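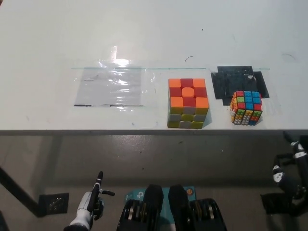
Re: [handling-cell] Station 3 trial, what changes for the bench staff

Replying inline to the October summary. I run the bench rota at Valby, so most of this is about shifts and duties. I have left out the gripper force thread, which has its own subject line.

> The three-position sort is now the standard exercise for the
> humanoid at Station 3. Puzzle cubes stay in use as the stand-in
> parts until the Barua housings are released to us. We see no
> staffing impact at this stage.

I disagree with the last sentence. There is already a staffing impact; it doesn't show in headcount.

Before the trial, a bench operator at Station 3 did the sort by hand, 60 parts to a tray, and signed the tray off. The operator now resets the table between runs, watches the run, enters the result and clears faults. These are different duties with a different grade attached. The grading sheet still describes the old job, and two people have asked me which one they are being assessed on. I told them the old one, for lack of anything else in writing.

> Reset time between runs is small and can be absorbed by whoever
> is on the bench.

I timed it. A reset takes 57 seconds when the operator is already standing at the table. It takes a lot longer when they have been called over from Station 2, which is the normal case after the 2 pm changeover. The operator has to put each cube back at its start position, check that the tape has not lifted, confirm the arms are parked and go back to the console. If the runs are back to back, that person is not available for anything else, and the rota should say so. At present it shows them as floating.

> Placement areas are marked with tape and film. This is adequate
> for the trial.

Adequate for the robot, possibly. For the operators there are two problems.

First, the clear film on the left position throws glare from the overhead lights. People checking a placement by eye have to lean to one side to see the lower line. The black position on the right has no such problem, but its outline is uneven, and I have had two operators score the same placement differently depending on which part of the edge they measured from. Until the marking is redone, I would like one rule: if the part touches the patch but is not fully inside it, enter it as partial. Somebody from Tadcombe should confirm that this matches how their side reads the data.

Second, the clear tape along the back of the positions is hard to see and people use it as a reference anyway. Either make it an official datum and mark it in a color, or take it up.

> The mix of cube sizes and surfaces gives good coverage.

No objection. The small studded cube is the one the operators complain about. It is harder to set down square by hand than the plain one, and there is no written tolerance for its start angle. Some of them nudge it until it looks straight and some don't bother. If start angle matters to the results, give us a number and a template. If it doesn't, say so in the procedure and they will stop spending time on it.

> Operators should remain within reach of the stop during runs.

Agreed, but please define "within reach." The console is on the far side from the reset position. An operator who has just placed a part has to walk round the table legs and past the floor pads to get back to it. I have asked for a second stop on the reset side. Facilities have the request and have not given a date. Until it is fitted I am rostering two people for any session with more than 3 consecutive runs, one at the table and one at the console. This takes a person off packing, and packing should be told by the project and not find out from me at changeover.

> Fatedcombe have offered to share their operator training pack.

Please accept. I have seen the contents page only. It has a section on fault clearing and one on what the operator is allowed to override, and we have neither. Our people are currently learning fault recovery from whoever was on the previous shift, so the practice varies by shift. One shift powers down the arms for a dropped part, another pauses and picks it up.

What I need from the list before the next rota goes out:

- A decision on whether reset and supervision is a separate duty code.
- Written scoring for partial placements.
- Start angle tolerance for the studded cube, or a statement that there is none.
- A named contact per shift for faults the bench cannot clear.

On the longer-term question, several operators have asked me whether the hand-sort positions will still exist once the housings arrive. I have no answer to give them and have told them that. I would prefer the project to put something in writing, even if it only says when a decision will be made.

Bench coordination, Valby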